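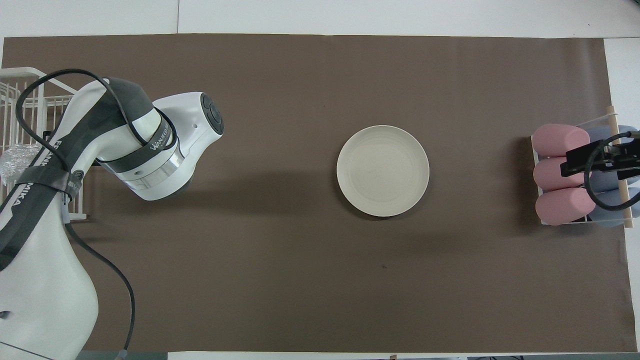 One plate on the mat, the rest of the crockery to go.

27 June 2024

So I've been meaning to write about work for ages, because people keep asking me at parties whether a robot has taken my job. Short version: no, but it has nibbled round the edges of it!

For anyone new, I'm in the wash-up and table prep team at the Bunberg canteen in Tesness. We do 800 lunches on a busy day, and every one of those means a plate, a cup and somebody standing at a rack at three o'clock with wrinkly fingers. In February the company (Hondik, who run all the catering on the site) told us they wanted to try robot arms for racking and setting out. You can imagine the mood in the break room. I came home and looked at job adverts until midnight.

What happened next was a lot slower and a lot duller than I'd feared. They put a table in the side room, with brown matting over the top, and two of us from the team were asked to go in for part of each shift and help work out the jobs. I said yes mostly because there's a chair in there.

It's such a funny thing, having to think about work you do without thinking. Where does the plate go? Which way should the cups face? I've racked cups for nine years and I had no idea I had an opinion on that until a very patient engineer from Bhatia asked me, and then I talked for twenty minutes. 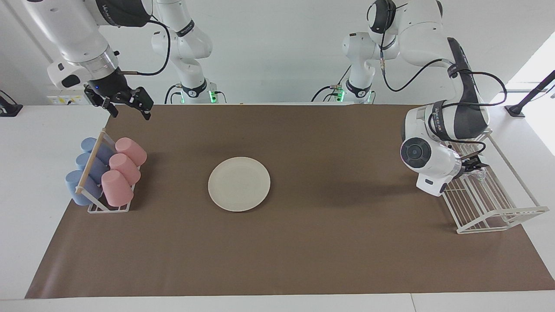 The racks are the bit I care about most, if you hadn't guessed. A plate on a flat table is easy enough, but getting something in and out between wires is fiddly even with proper hands, and I've dropped plenty in my time. We use plastic cups in there, thank goodness.

My hours haven't changed so far. What has changed is the shape of the day. I used to do four hours at the racks without a break and now it's nearer two and a half, with the side room in between, and my shoulder has definitely noticed. On the other hand I miss the gossip. The racks are where you hear everything, and I'm now always a day behind on who's fallen out with whom.

The thing I'd still like a straight answer on is the pay grade. If I'm helping to teach the job as well as doing it, that ought to show up somewhere on my payslip, and so far all I've had is a nice email. I've asked twice. A couple of the others have asked too, and we've got a meeting with the site manager coming up, so I'll let you know how that goes.

Right, my tea's gone cold and I still haven't done the ironing. Allotment post next - the beans have gone mad.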